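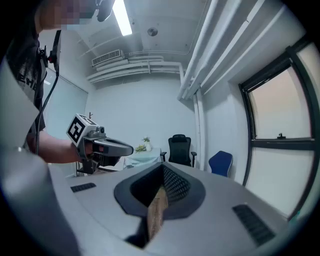
Participant Coordinator, Wusberg Household Activity Study

Wusberg invites adults to take part in sessions on the handling of everyday tableware. Participants pick up, hold and set down plates and other household items. Each session lasts 40 minutes.
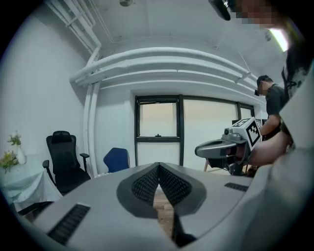
Department of Domestic Studies, Wusberg

No experience is required. Participants should wear short sleeves and closed shoes.
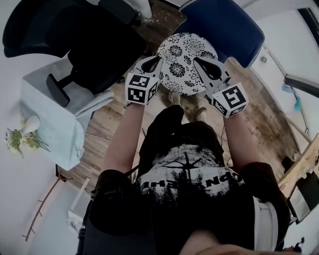

Plates must be returned to the table after each task. Applications close in November; quote reference 1153.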